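Home | Research | Machines | Field Notes | Archive | Subscribe

Walk First, Reach Later: A Split Controller for Kitchen Work
By the Robotics Desk
May issue

Most failures in household manipulation happen before the fingers touch anything. The robot stops a little too far from the work surface, or at a poor angle, and the arm policy inherits a reach it was never trained to make. A group at Tavthorpe has spent the past year on that interval between walking and grasping, and its results suggest that a modest change in training can recover much of the loss.

The method is called Mollis. It keeps locomotion and manipulation as separate policies but adds a small network between them, the handoff model, which scores each candidate stance by the likelihood that the arm policy will succeed from it. The walking controller receives the score as a cost. If the score stays low, the robot takes another step before the arm is released.

The test site is a small white room with a desk along one wall and a refrigerator in the corner. The task set is built on transfers between the two: basket to shelf, shelf to basket, and repositioning of the basket itself. The distance is short, which makes the stance problem harder. A humanoid standing at the desk has to turn and shift its weight to address the refrigerator, and a stance that suits one surface is often poor for the other.

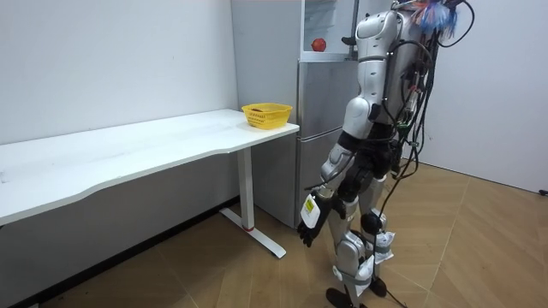
Training data

The group collected 730 demonstrations by teleoperation. Each was divided by hand into a walking segment, a settling segment and a reaching segment. Earlier systems generally discard the settling segment as noise. Mollis trains on it, on the grounds that the corrections an operator makes before reaching carry information about which stances are usable.

Labels for the handoff model come from outcomes. A stance followed by a clean grasp is positive; one followed by a regrasp, a contact fault or an operator abort is negative. Aborts were rare in the first sessions and had to be supplemented. Operators were asked to begin reaches from deliberately bad positions — too close, too oblique, weight on the wrong leg — until the two classes were closer in size.

The arm policy takes the head camera view and joint positions. It has no external tracking. This matters near the desk, where the hand itself can take up a large share of the view and hide the object it is approaching. The policy therefore keeps a short memory of past observations. With the memory disabled, grasp attempts on the basket rim drifted toward the last visible edge.

Finger shape before contact is handled separately. The hand opens to a spread preshape, thumb extended, and holds it until the estimated distance to the rim falls under a threshold. Closing early was the most frequent fault in the baseline. 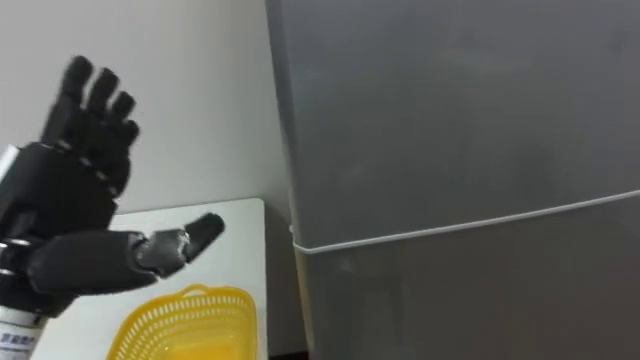
Results and limits

Evaluation used 13 starting positions, each repeated with the basket moved along the desktop. Compared with the same arm policy and a fixed stopping distance, Mollis cut failed first grasps by about half. The added cost was time: typically 2 or 3 extra steps per transfer.

The gain was uneven. Starts facing the desk improved little, as the fixed distance already served them well. Nearly all of the benefit came from oblique starts. A larger arm policy from Evico, trained on the same data without the handoff model, matched Mollis on the easy starts and fell behind on the rest.

Several questions remain open. The handoff model is tied to one arm policy and must be retrained when that policy changes. It also assumes a level floor and a stationary desk. A second site, at Salminen, is being prepared with a deeper counter.

Comments

ktorque: Did they report the split between regrasps and contact faults? Lumping them as negatives seems crude.

bench_left: Same complaint. A regrasp that succeeds isn't a bad stance, just a slow one.

marl0w: Would like to see the memory ablation with a wrist camera added. I suspect most of that drift goes away.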